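Teaching by hand and by remote: gallery

Wornham Workshop Notes, page 3 of the June set

Most of what we do in a teaching session is slow and repetitive. Someone shows the robot a job, the joint positions are recorded, and then they show it again with the object moved a little. The jobs on this page are household ones: touching and moving small things on a table, and dusting. We picked them because everyone in the group already knows how to do them, so any awkwardness in the recording comes from the controls and not from the person.

We use two methods. In the first, the operator holds the robot's arm or fingers and moves them through the task while the motors are slack. In the second, the operator wears gloves and arm trackers and the robot copies the movement. We call these "by hand" and "by remote" in the log. Reet Kalniņš runs most of the remote sessions and Sohail Virk looks after the recordings. Zanele Molefe wrote the task cards.

The text with each picture is taken from the log, tidied up for spelling.

1. Fingers and small objects

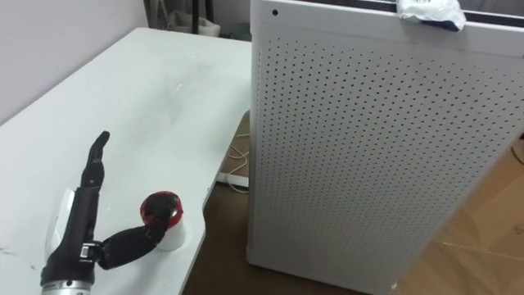
Finger work is the hardest part to teach by remote. A glove reads the bend of each finger well enough, but the thumb is a problem, as it swings across the palm as well as bending, and no two people do this the same way. Nighat Mughal and Sohail have quite different thumbs as far as the glove is concerned. We now do a short calibration at the start of every session and again after any change of operator. It takes 2 minutes and there is a card for it, the one headed Skirnasis, after the script that does the sums.

The task card for small objects asks for a light touch only. The operator brings one fingertip to the side of the object, holds for a count of three, and comes away. A demonstration in which the object falls over is kept but marked, and Sohail sorts the marked ones out later. Early on we threw them away, which was a mistake. They were useful for finding the point at which operators start to push too hard.

Operators have no feeling of contact through the gloves. They go by eye, and they tend to watch the fingertip and forget the wrist. Adoración Iglesias suggested resting the elbow on a cushion, and that has helped more than the last change to the software. The cushion stays on the operator's chair, please.

For finger tasks a normal session is 18 demonstrations, with a break halfway. After that the operator's hand gets tired and the movements become lazy, with the fingers half curled when they ought to be closed. Anyone who wants to do more should swap with somebody and come back later.

2. Dusting

Dusting was added to the list by Zanele. It uses the whole arm and asks for very little from the fingers once the handle is held, so it makes a good first task for new operators. The card breaks it into three parts: reach, touch, wipe. The wipe is recorded separately from the other two, so that it can be repeated without going back to the start each time.

Height matters more than we thought. A low surface is easy to wipe, and a corner near shoulder height is not, as the operator's own arm gets heavy and starts to drop. The robot copies the drop faithfully. Reet's advice is to lower your arm, rest, and carry on from the last saved position. The pause is cut out in the Flisska editor afterwards.

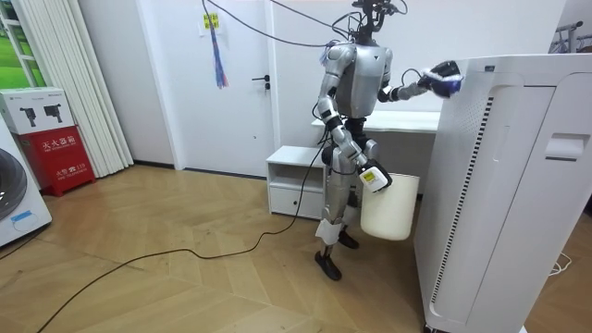

Duster against the top front corner of the air purifier, bucket in the other hand.

The hand that is not dusting should be given its position first and then left alone. On the older cards this was missing, and several people moved both arms without meaning to. The wording on the new card is "set the still hand, then start".

Recordings

The full set so far holds 3000 demonstrations across all tasks, good and marked together. Finger tasks and arm tasks are kept in separate folders. The file naming follows the Szabó sheet pinned up by the log: task, operator's initials, method, running number. Please don't add comments to the file name. Put them in the log, where Sohail will see them.

The next page in the set covers pouring and folding, both by remote. Cards for the folding tasks are still being rewritten, and Zanele would like any notes on the old ones before she prints them.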